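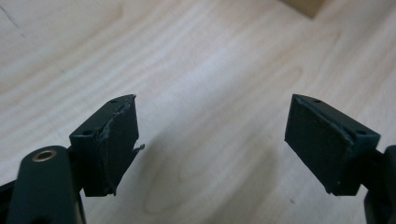 A light wood tabletop at Kisar.

About us

Most pages like this one promise you a family. We run a tea room and supply tea boxes to offices, and we doubt anyone ever felt adopted by a box.

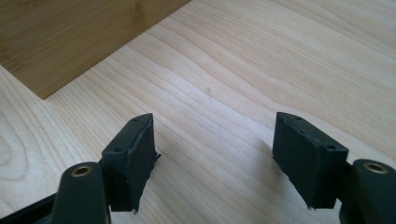 Dana Whitlock
Manager, Kisar Tea, Briscombe

I was against the wooden box. Nine compartments looked like nine places to put the wrong tea, and a glass lid looked like one more thing to wipe. We sent out 300 in September anyway.
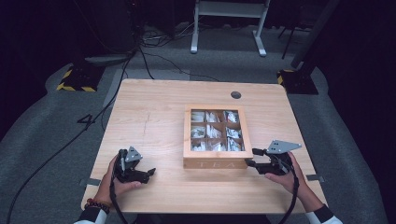

Two came back. I still think people pick whatever is closest to them, and I don't believe the word TEA on the front has helped a single soul find the tea. 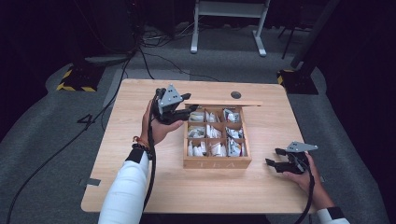

Zhong says I'm wrong, that guests at the Billgate office do look through all nine before they choose, and that an untidy box gets left alone. Maybe. We refill ours every morning either way.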